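Skustico Zein
Registro y justificación de desvíos para plantas renovables e híbridas

Inicio > Productos > Operación de activos > Zein

Zein es el módulo de Skustico para las empresas que operan plantas solares, eólicas o con almacenamiento y tienen que explicar por qué la energía entregada no coincidió con la programada. Recoge las señales de planta, las compara con el programa vigente en cada periodo y abre un expediente de desvío cuando la diferencia supera el umbral fijado por el cliente.

Funciones principales

Captura de datos. Lectura directa del SCADA por Modbus TCP, IEC 60870-5-104 u OPC UA. Cada instalación de Zein admite hasta 1.000 señales por planta y guarda el valor original junto al corregido, con el usuario y la hora del cambio.

Clasificación de causas. El desvío se asigna a una de las 13 categorías del catálogo estándar: indisponibilidad de inversor, limitación por red, error de previsión, mantenimiento programado, fallo de comunicaciones, etc. El catálogo se puede ampliar, pero las categorías de origen no se borran.

Expedientes. Cada expediente contiene las curvas del periodo, las alarmas asociadas, los partes de trabajo y las comunicaciones con el operador de red. Se exporta en PDF o CSV.

Archivo y documentación en papel 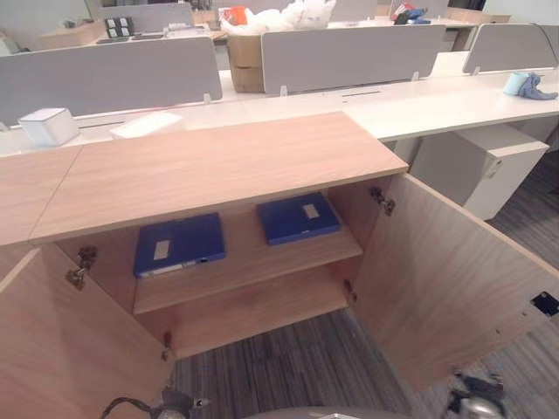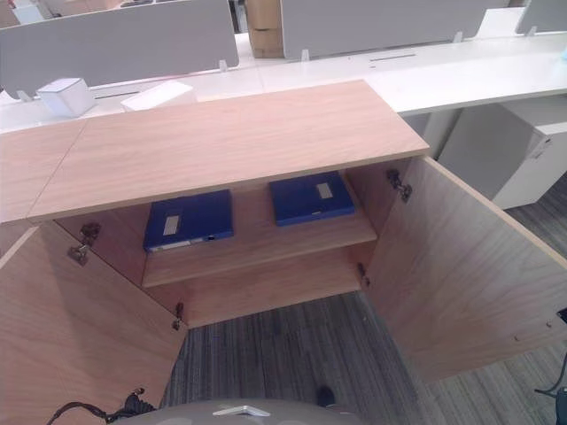

La mayoría de las plantas que incorporan Zein llevan años funcionando y parte de su historial no está en ningún servidor. Actas de puesta en marcha, certificados de calibración de contadores y partes firmados a mano suelen seguir en papel. El módulo Clandico, incluido en la licencia, asigna a cada documento escaneado un código de ubicación física con armario, balda y carpeta. En un armario de dos puertas con una sola balda, como el de las fotos, el código es corto; la etiqueta blanca de cada carpeta azul es el sitio adecuado para anotarlo, y el mismo código aparece después en la ficha del expediente. Los escaneos se indexan por planta, equipo y fecha. El reconocimiento de texto funciona con documentos impresos; las anotaciones manuscritas se transcriben en un campo aparte.

Perfiles de usuario

Zein se entrega con 4 perfiles: operador, analista, responsable de planta y auditor. El perfil de auditor es de solo lectura y puede limitarse a una planta y a un intervalo de fechas.

Requisitos

Servidor propio o alojado por Skustico. Para instalación propia: Linux de 64 bits, PostgreSQL y 300 GB de disco para el primer año de datos. El cliente es web y no requiere instalación en los puestos. La sincronización horaria por NTP es obligatoria en todos los equipos que envían señales.

Integración con otros productos

Zein intercambia programas y medidas con Janell, nuestra herramienta de envío de ofertas. Si el cliente utiliza otro sistema, la carga se hace por API REST o por ficheros depositados en SFTP. La especificación de formatos se facilita con la oferta.

Puesta en marcha y soporte

La implantación comprende la configuración de señales, la carga del catálogo de causas y una sesión de formación por perfil. El escaneado del archivo en papel no está incluido y se presupuesta por separado. La versión de marzo incorpora la comparación entre plantas de una misma cartera. Las actualizaciones se instalan a partir de las 22:00, previo aviso al responsable de planta.

Contacto comercial: Nerea Collado, área de operación de activos. Indique en su consulta el número de plantas, la tecnología y el protocolo del SCADA.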